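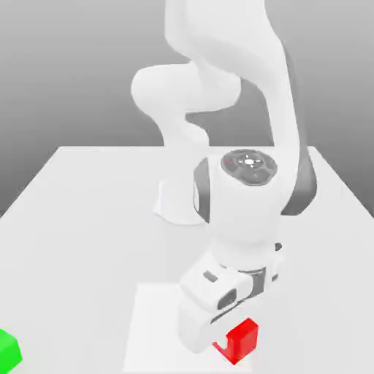 Todo dezembro eu prometo que vou aprender a fotografar direito as peças que vendo pela internet, e todo dezembro acabo com cerâmica branca sumindo em parede branca. Desta vez sentei e testei até dar certo. O que mais me ajudou foi reparar no fundo: um cinza liso, mais escuro nos cantos de cima e clareando até quase branco perto da linha da mesa, deixa qualquer coisa branca com contorno. É esse degradê que a gente vai fazer em casa, sem estúdio!

Você vai precisar de uma cartolina cinza grande, fita crepe, uma luminária de mesa e uma folha de papel vegetal. Gastei 67 reais em tudo (a luminária eu já tinha, uma velhinha da Flakport).

Prenda a cartolina na parede e deixe a parte de baixo cair sobre a mesa numa curva suave, sem vinco. Se vincar, troque, não adianta passar ferro - eu tentei.

Depois cubra a luminária com o papel vegetal, sem encostar na lâmpada, e aponte para a parte baixa do fundo, nunca para o alto. Os cantos escurecem sozinhos. A peça fica a uns dois palmos da cartolina.

No celular, toque na peça para focar e baixe um pouquinho a exposição. A Liis Rimkutė, que me vende os esmaltes, usa temporizador de 2 segundos para não tremer, e eu copiei na cara dura.

Fotografei 9 canecas da linha Satska numa tarde e só refiz uma, a de alça torta (essa não tem luz que salve).

Na próxima eu mostro como faço com vidro, que é outra briga.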